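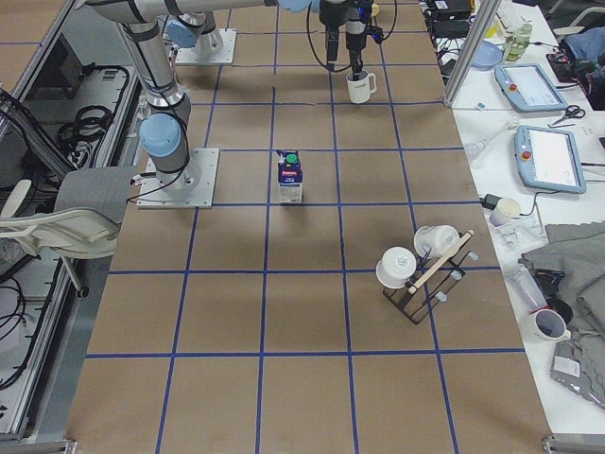

I'd signed up for the Platlow open day back in September, mostly on the strength of the free parking, and then very nearly didn't go. Glad I did! Platlow is the robotics lab on the old Moroz site (if you remember the Moroz biscuit works, it's that long brick building behind the canal), and twice a year they let the likes of me wander in and ask daft questions.

You get a lanyard, a coffee and a guide. Ours was Titilayo Nnaji, who has the sort of voice that carries over compressors, and she took our group straight past the big hall and up to the manipulation room. I'd been hoping for something enormous lifting car doors. What we got was crockery, and I loved it.

The job they were showing is called Nindo, and it's putting mugs on a mug rack. That's all of it. Two arms, a long table papered in brown and marked out in squares with blue tape, and one of those black wire mug racks like the one by my kettle at home. The arms are a lovely pale blue at the joints, which made me think of a dentist's. One of them had a white mug by the rim when we came in, dangling over a little milk carton with a green cap, and the whole group went quiet as if somebody was about to drop it.

Percy Inga was running the session. He told us the taped squares are how they set out a start: mug in this square, carton in that one, off you go, then swap them about and go again. The carton is there to get in the way. They've recorded 1,488 goes at it so far and he wants a lot more. A man behind me asked how many mugs they'd broken and Percy said "fewer than my flatmates", then moved swiftly on.

What surprised me was how slow it is. I could have hung up the entire canteen's mugs in the time it took the arm to make up its mind about one. You do get drawn in, though. There's a moment just before the fingers close when everything stops, and I caught myself holding my breath every single time. One mug went on crooked and we cheered anyway.

I liked the mess as well. The side table was heaped with things, a pair of scissors, plastic bottles, a crumpled grey cloth, with the two control pendants lying in among it all with their red stop buttons. It looked like my shed, only with better lighting. Danilo Tolentino, who was on the pendants, let one of the older kids nudge an arm along a bit with him standing right there, and that child will be talking about it until Christmas.

Downstairs afterwards there was a short talk from Nives Pagano about gripping things, which was a bit over my head in the middle but picked up at the end when she passed round a bag of worn-out fingertips. You were allowed to keep one. Mine's on the windowsill. The Drikus stand next door was doing conveyor belts and had a queue, so I skipped it, and I'm told I missed a good one.

Practical bits, if you're tempted by the spring one. They had around 900 people through over the day and the upstairs tours only take small groups, so go to the desk and get a slot before you do anything else. There's a lift, but it's at the far end by the loading bay. The café takes cards only and had run out of everything except flapjack by 2. Parking really is free.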